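Clanwood Automation Review Panel – Minutes of the Regular Meeting

Last updated: January 24, 2022

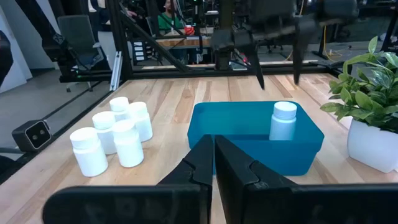 1. Call to Order and Approval of Minutes

The chair, Patricio Moya, called the meeting to order. The minutes of the previous meeting were approved with one correction to the spelling of Zinchenko under Item 4.

2. Service Under Review

The panel continued its review of the Skevano bench service, offered to Clanwood by Wisesix. The service covers a two-arm workstation, setup on site, operator training and a support contract. The task set for the review is the transfer of capped white pill bottles from the tabletop into a blue plastic bin.

The operations lead reported that the trial log now holds 276 completed transfers. Under the review plan, 400 are needed before a recommendation may be made. The panel agreed that the target would stand and that transfers made during operator training would not be counted toward it.

3. Findings to Date

The following points were entered in the record:

Spacing. Bottles standing close together remain the main concern. The log shows 43 attempts in which the gripper touched a neighboring bottle. Wisesix has proposed a change to the approach angle – the panel asked that the change be described in writing before it is applied.

Placement. The panel discussed whether bottles must be upright in the bin. The requirement as written says only that they be "placed." It was agreed to amend the wording to "placed upright," effective with the next block of trials.

Second arm. Members asked whether the single-arm version of the service would be enough for this task. Wisesix will supply a separate quote. The chair noted that any comparison should include training time as well as the monthly fee.

Manual. The section on restarting after a stop was found hard to follow. Operators have been using their own notes in its place, and these will be sent to Wisesix with a request for a revised section.

4. Contract Terms

The draft contract provides for support during business hours only. The panel asked for the cost of evening coverage. Zinchenko, which holds the existing service agreement for the conveyor line, has confirmed that its terms do not prevent Clanwood from signing with a second supplier.

A motion to extend the trial through April at no added charge, as offered by Wisesix, was made and seconded. The motion carried with 2 abstentions.

5. Action Items

Operations lead – amend the placement wording and send it to all operators.
Wisesix – written note on the approach angle; quote for the single-arm version; cost of evening support.
P. Moya – return the marked draft contract to Wisesix.

6. Adjournment

There being no further business, the meeting was adjourned. The contract draft will be taken up first at the next meeting.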